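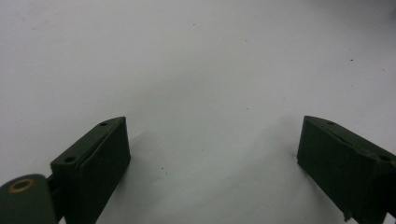 Figure 3. White surface, matte, with fine specks of dust or debris.

3.2 Cleaning and checking the work surface

Clean the surface before the first use of the Sala table and again whenever specks can be seen against the white. Dust left under a sheet or a label will show through as a raised point.

Required: one dry microfiber cloth, one soft brush, mild dish soap, clean water.

1. Remove all items from the surface and set them on a separate shelf or cart.

2. Switch on the overhead light. Look across the surface at a low angle. Small specks are easier to find from the side than from directly above.

3. Brush from the center toward the nearest edge in straight strokes. Do not brush in circles.

4. Fold the dry cloth in four and wipe the full width of the surface. Turn to a clean side of the cloth after each pass.

5. If marks remain, mix 2 ml of dish soap into 611 ml of water. Dampen the cloth, wring it out fully, and wipe the marked area only.

6. Dry at once with a second cloth. Leave the surface uncovered for 25 minutes.

7. Repeat step 2. Darker patches that move when you change position are shadows and need no treatment. Marks that stay in place should be cleaned again from step 5.

CAUTION: Do not use scouring pads, acetone, or powdered cleaners. These polish the matte finish and leave shiny areas that cannot be repaired.

CAUTION: Do not blow debris off with compressed air. Grit can lodge in the joint between the top and the side rail.

Note: A faint blue or gray cast is normal under cool white lamps – it does not indicate staining. Compare with the Restel color card under the same lamp if in doubt.

Note: Tops supplied before November have a softer finish. For these, skip step 3 and start with the dry cloth.

When the surface is clean, continue with section 3.3, Fitting the edge guides.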